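Borkaline wrist camera and recording kit: two months in

I bought the Borkaline kit in May, after a good deal of dithering, and I've now used it long enough to have opinions. For anyone who hasn't run into it, it's a small camera that bolts on at the wrist of a two-finger gripper, a hand controller for driving the arm yourself, and a program that saves each run so you can train on it later. I teach an evening robotics class out of my garage, so my needs are modest, but I did put it through a fair amount of work.

Setting up took me one long evening, and most of that was my own fault for skipping the page about cable routing (please read the page about cable routing!). The mount is solid and hasn't drifted once. I had a Nurkotside clip-on before this, and I was forever nudging that one back into place and then wondering whether the morning's recordings matched the afternoon's.

My main project has been a toy car and a plastic box. You drive the arm, pick up the car, put it in the box, save, move things around, and start over. It sounds dull, and I suppose it is, but I've come to enjoy it the way some people enjoy knitting. I can get through 60 good runs in an evening if the coffee holds out, and I have 600 saved at this point.
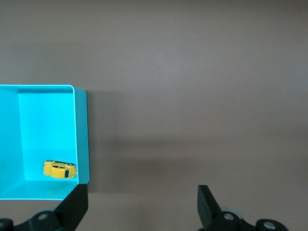

Wrist view with the gripper open and the yellow car lying on its side in the box.

What I like best is how much the camera takes in up close. Both fingertips stay in view along the bottom, so you can always tell how the gripper sits next to the box, and there's plenty of tabletop left over. Bright colors come through beautifully - my turquoise box practically glows - and the little silver hubs on the car's black wheels show up without any fuss. Black fingers on a plain tabletop are easy to make out too, which my old setup never managed under the garage lights.

The recording program is where my patience wore a bit thin. Every run needs a label when you stop, and the label box forgets what you typed last time, so I've written "car in box" more often than my own name. You can relabel in batches, but only 10 at a time. My friend Qistina Harahap, who borrowed the kit for her own block-sorting project, got so tired of it that she wrote a little script to fill them in for her, and she was kind enough to share it with me.

I'd also like a better way to throw out bad runs. I went through my first 116 by hand and deleted the ones where I'd bumped the box or sat there daydreaming with the controller in my lap. Okoro's software has a simple thumbs-up and thumbs-down at the end of each run, and I miss it dearly.

One tip if you do buy it: vary your starting spots from the very first day. I was lazy and kept setting the car down in the same comfortable place, and my first trained model reached for that place no matter where the car was. A second batch with the car all over the table made a world of difference.

Would I buy it again? Yes, and I'd skip the Clulau carrying case they offer with it, as the foam is cut for the older controller. Four stars from me, and I'll happily make it five the day the label box learns to remember things.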